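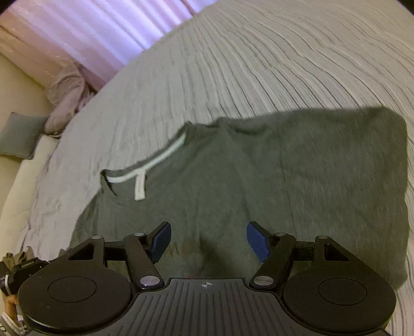 A hand-held gripper with its fingers open over a dark T-shirt.

Budgeting for the Gripper, and for What Wears Out

Jan 28, 2025

Arkley approved the purchase of four hand-held grippers for its household textiles program in the last budget round. The quotation from Nirka came to $613 per unit, with finger pads and mounting brackets listed separately. Bredero offered a lower unit price but could not commit to delivery before the end of February.

The larger question was spare parts. The first draft of the plan allowed three sets of pads for the year; the approved version allows eight. Operator hours – the largest line in the budget – were left unchanged, and bedding and garments were moved to general supplies.

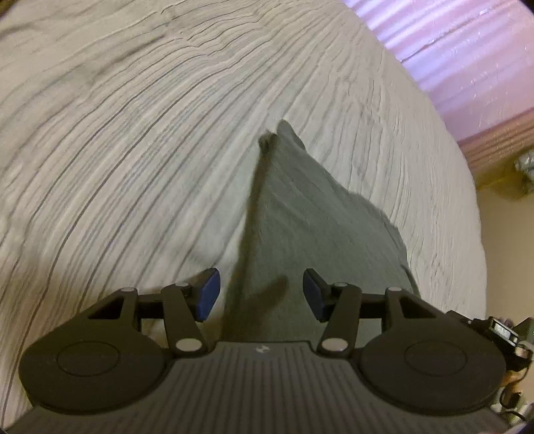
Kawaguchi would have gone further, arguing that a program of this size should hold one complete unit in reserve and pay for it by delaying the storage upgrade. The request will be considered again when the second order is prepared.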